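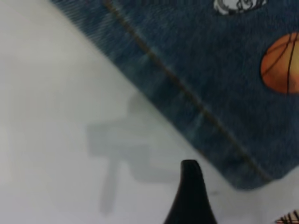 Figure 4. Dark blue fabric against a pale surface.

Search this journal Enter keywords Go

4. What people mean when they say "worn out"

I went into this part of the project thinking it would be the easy part. We had the repair slips from Kundano, the mending shop in Voltholm, and we had the survey, and I figured I'd line the two up and write a couple of pages about why people give up on their clothes. Then I started reading the slips. There's a box on each one marked "problem," and the customer fills it in, not the staff, and what people put in that box is wonderful and a complete mess. "Tired." "Gone at the knee again." "My brother says no." One person wrote only "Tuesday pants," and I've thought about that slip more than I'd like to admit in print.

So this section is mostly about words. I wanted to know what someone is telling us when they say a thing is worn out, and if they mean the same thing as the person behind them in line.

4.1 The slips

Kundano let us copy 1703 slips, all of them with names and phone numbers taken off before I saw them. I read every one twice, the second time in reverse order (an old habit from grading papers, it keeps me from getting stricter as I go). I sorted them into damage words, feeling words, and a third pile I called people words, where the reason given was somebody else: a boss, a spouse, a kid who was embarrassed at pickup. Lots of slips went in more than one pile, and I let them.

Damage words were the biggest pile, and you'd expect that at a repair shop. A rip is why you walk in the door. What surprised me was how often a damage word showed up next to a feeling word that had nothing to do with the damage. A coat would have a torn lining and be "sad." A pair of jeans would have a broken zipper and be "over it, but not me." The zipper gets the visit to the shop, and the feeling seems to decide how much the owner is willing to pay.

Color gave me the most trouble. "Faded" can be a complaint or a compliment, and on a slip that says "faded, please fix pocket" I have no way of telling which. With blue clothes in particular, people get very attached to a certain stage of fading and then talk as if the garment has died once it gets past that stage. I ended up giving "faded" its own code and leaving it out of the other piles, and I'd do the same again.

4.2 The survey

The survey went out in May through Clonadness, the clothes-swapping board that a lot of people in Voltholm use, and 417 people answered the open question at the end: "Think of the last piece of clothing you stopped wearing. What happened?" I loved these answers. They're longer than the slips and a lot grumpier.

Here the damage words fell way back and the people words jumped ahead. Folks on a swapping board are already thinking about the next owner, so they talk about clothes the way you'd talk about a roommate moving out. Several told me the item was fine, perfectly fine, and then went on for a whole paragraph about why they couldn't stand it. I don't think they were being dishonest. I think "worn out" is a polite thing to say about a sweater you're bored with, and a survey gives people enough room to quit being polite.

I should flag a weak spot. People who swap clothes online aren't the whole town, and neither are people who pay to have a seam redone. Anyone who quietly drops a bag at the dump is missing from both sets, and that may well be most of us, me included.

4.3 Talking it through

Lama Tannous, who did the sewing-side coding for Section 3, also sat down with one of the survey people, Simon (he asked us to use just his first name), for an interview that ran 90 minutes. It was supposed to be half that. He brought a work shirt and talked about it collar first, then elbows, then cuffs, and he had a date in mind for when each spot "went." He still wears it. When Lama asked if the shirt was worn out, he said, "It's been worn out for years, that's the good part."

That line sent me back to the slips with a new question. I'd been treating "worn out" as an ending, and for Simon it was closer to an age. Going back through the piles, I found slips where the same idea fit pretty well: "worn out but keep as is, only the button." I had coded those as confused. I've since moved them, and the counts in the appendix reflect the change.

Lama isn't fully on board with this, for the record. She thinks Simon is one guy with one shirt and that I got charmed. She also points out that menders hear "keep it as is" from customers all the time, and that it often means "keep it cheap." Fair enough! We left both readings in the codebook, and Section 5 picks up the money question, where her reading does better than mine.

12 comments Share 31

Contact the editors | Copyright the authors | Back to top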